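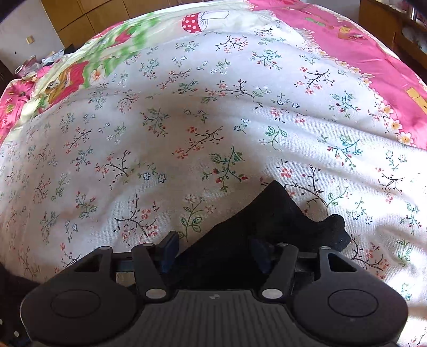
Black cloth on the floral sheet.

Home | Tickets | Playback | Subtitles | Closed

Ticket: Subtitles run ahead of the dialogue in "Lomatar"
Opened 11/19/22
Status: Closed, with reservations
2 min read

Reported problem
Subtitles on the rental copy of Lomatar appear before anyone speaks. This is a heist movie. Learning who the traitor is while he's still chewing his soup takes some of the fun out of it.

Setup
Flominico app on a Brodeck TV box, wired connection. Volume at 20, in case anyone wants to blame the volume.

Log

Entry 1. Restarted the app. Subtitles still early. The opening joke got its laugh before the setup, and it was a better joke that way.

Entry 2. Restarted the box. Same result, plus an invitation to rate my restart.

Entry 3. Checked the sync menu. Offset reads 800 ms. I never set it. Changed it to 0, pressed Save, went back in: 800 ms.

Entry 4. Tried another movie, Vasić, two hours of a man failing to sell a boat. Subtitles early there too, though in Vasić there are so few lines that it took until minute 58 to be sure.

Entry 5. Support reply: "Please confirm that subtitles are turned on." Confirmed.

Entry 6. Second reply asked me to clear the app cache. Did so. It signed me out, forgot my watch list and kept the 800 ms.

Entry 7. Found that the offset belongs to the profile and the box only shows a copy of it. Signed in on the website, opened Profile, Playback, Advanced, set it to 0 there and saved. Signed out of the box and back in. Box now reads 0.

Entry 8. Played the soup scene again. Words and mouths agree.

Resolution
Change the offset on the website. The Save button on the box doesn't save. Please either fix it or rename it.

Remaining issue
Progress bar says I've watched 100% of Lomatar. I have the last act to go, and the rental has expired.

14 people have this problem | 3 comments | Share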